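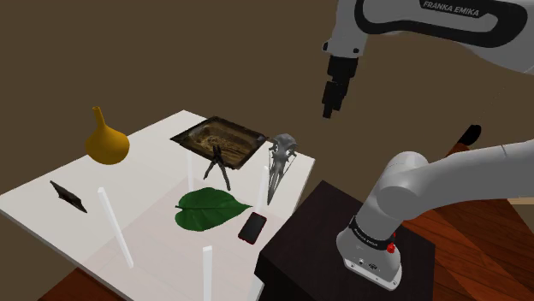
Durkent completes first stage of simulated tabletop collection for Lirus

Narkness, November. Durkent has completed the first stage of Lirus, a collection of simulated robot arm demonstrations intended for training systems that learn to handle objects from examples. The first stage contains over 1000 demonstrations and is being passed to project partner Morrison for training and evaluation.

Each demonstration is produced in simulation. An operator controls a model of a single arm and gripper, mounted beside a table, and carries out a short written instruction. The simulator stores the joint positions, the gripper state, the rendered camera view and the position of every object at each time step. The instruction is stored alongside the motion as plain text.

Objects are drawn from a library of 169 models. The library mixes items likely to be found in a home or office, such as phones, vases, trays and tongs, with items chosen mainly for their shape. The second group includes leaves, bird skulls and other natural forms, which have thin edges, uneven surfaces or no obvious place to grip. Objects from both groups are placed on the same table, so that a learning system cannot rely on the company an object keeps to work out what it is.

Layouts are generated by a placement routine and then checked by a person. The routine sets the position and rotation of each object and rejects any arrangement in which models overlap. The person checking removes layouts in which the object named in the instruction is out of the arm's reach. Wall colour, floor material, lighting and camera position are varied between layouts. Table materials are also varied and include white surfaces with a degree of translucency, against which pale objects can be difficult to separate from the background.

"Most of our effort went into the instructions and the checking," said Jean Hepburn, who leads the Lirus work at Durkent. "The simulator will run all night without complaint, but an hour of demonstrations with the wrong label attached is worse than no demonstrations. We threw out a good deal of early material for that reason, and we would do so again."

Two kinds of instruction are used. The first names an object directly, for example "pick up the leaf". The second refers to an object by its relation to another, for example "move the phone next to the vase". Operators see the instruction before the arm is released to them and may decline it if they consider it unclear. Declined instructions are kept in a separate file with the operator's comment and are supplied to partners on request.

Unsuccessful attempts are retained. An attempt is marked as unsuccessful if the object is dropped, if the wrong object is moved, or if the arm stops at a joint limit before the instruction has been carried out. Attempts in which the simulator itself behaves incorrectly, such as an object sinking into the table, are deleted and the layout is returned for repair.

Morrison will use the first stage to train a control policy and will test it on layouts withheld from the collection. Part of the withheld set uses familiar objects in new positions. The remainder uses objects that do not appear in any training demonstration. Results will be reported separately for each part. No tests on physical arms are included in the present agreement, and Durkent makes no claim at this stage about how well behaviour learned from Lirus will carry over to real equipment.

"We asked for the failures to be left in and for the object positions to be logged at every step," said a spokesperson for Morrison. "Both make the files larger. Both also make it possible to say where a policy went wrong, and at what moment."

Work on the second stage has started at Durkent's Narkness office. It will add longer instructions that require two objects to be moved in a stated order, together with containers whose contents may hide part of the target object. Loose fibrous materials such as straw will continue to be modelled as fixed shapes, as the cost of simulating separate strands remains too high for routine collection.

Access to the first stage is limited to project partners. Research groups wishing to be considered for later access should write to the Lirus team at Durkent, Narkness, stating the intended use and the file format required.

Press contact: Jean Hepburn, Lirus project, Durkent, Narkness.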